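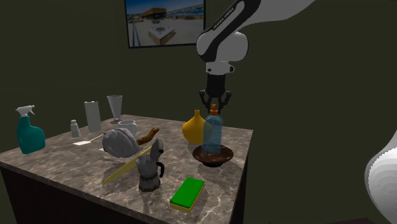

Stone-topped table, framed picture on the wall behind (render).

Shower panel bench, notebook, February, p. 26

Continuing with the Presteo panel. The Gredmont unit is off the rig and drained, hoses bagged and tagged. Same supply, same regulator, same flow meter as the last entry.

Mounting. The Presteo hangs on two keyhole brackets and a bottom clip. The template in the carton puts the lower clip 5 mm too high. Drilled to the template on the first try, clip would not seat. Redrilled from a measurement off the panel itself. Filled the old holes in the backer board with epoxy. Anyone rehanging this one should ignore the template.

Connections. Half-inch braided hoses, hot on the left. The washers supplied are hard and thin. The cold side wept at the nut by hand-tight plus a quarter turn, and still wept at a half turn. Swapped in fiber washers from the drawer and it held. Put the supplied washers in the envelope taped inside the back cover.

Diverter. Four positions: overhead, body jets, hand spray, tub filler. Detents are clear except between overhead and body jets, where the knob can rest halfway and feed both. The instruction sheet does not list a shared position. I am treating it as a fault for now. Loureiro makes the cartridge for this one and for the Kindia panel, so check the Kindia for the same thing before writing it up.

Thermostat. Set to the stop and left there. Shut the cold supply at the ball valve to see whether the hot closes. It closed, with a dribble from the hand spray that quit by itself. Repeated with the hot supply shut and got the same behavior. Outlet probe was reading low against the glass thermometer during both runs, so I have not copied any temperatures here. Probe needs a new tip or a new calibration. Until then the log column stays blank.

Cycle count. Diverter counter read 698 when I stopped for the day. The knob had loosened on its spline by then. The set screw was backed out by a full turn – no thread locker on it from the factory. Cleaned it, one drop of medium, retightened. Leave overnight before restarting.

Body jets. The lower pair spray at a visibly flatter angle than the upper pair. Pulled one of each and the inserts are molded differently, so it is a parts mix or a design choice that the sheet leaves out. Wrote to the supplier. Swapped them top to bottom and the flat pattern moved with the inserts.

Danish Niazi stopped by at 3:15 and asked for the back cavity to be left open for the next run so he can see the manifold joints under pressure. Fine by me, but the splash sheet has to go up first. He also wants the hand spray hose pulled 20 times at full extension with the water on. I would do that after the diverter run – a failed hose soaks the counter.

To do:
– outlet probe tip
– splash sheet, clamp it at the top this time
– restart diverter cycles, note knob play at start and end
– hose pull for Danish
– Kindia diverter, halfway position
– order fiber washers, drawer is low

Gredmont teardown notes are still on loose paper. Will paste them in on the next page.

Recent entries
Gredmont panel: hose crimps and drain-down
Regulator drift on the cold side
Backer board, second coat
Hand spray holders, pull-off force

This site uses cookies to remember your settings. Accept | Manage preferences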